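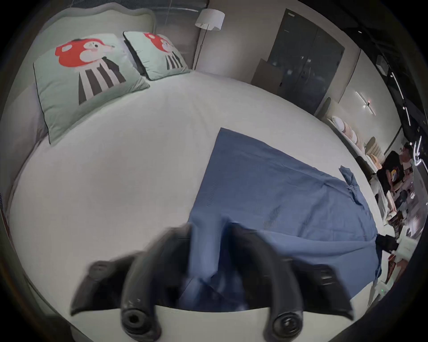

Contents | Previous | Next | Glossary | Index

Chapter 17
Cloth, Beds and Other Soft Work

A rigid part has one shape. A sheet of cloth has no fixed shape at all, and each time a gripper pinches it the rest of the fabric moves too. Spreading a cover over a mattress is therefore a harder problem for a machine than welding a car door.

Two fingers can gather fabric into a bundle with little trouble. The difficulty lies in finding a corner that is folded under or twisted into a knot, and in pulling it flat without dragging the rest out of place.

Erzsébet Farkas tested the Kurnport arm on one bed-covering task over 400 trials. Results were good when the cloth started flat and poor when it started crumpled. The later Clidska trials used up to 500 human demonstrations per task and narrowed the gap, but did not close it.

This chapter treats three questions:

17.1 How is the state of a cloth represented?
17.2 Where should the fingers close?
17.3 When is the job finished?

Section 17.3 is the shortest. Few authors define "made" for a bed, and the Radulović wrinkle score, used in the exercises, is only one choice.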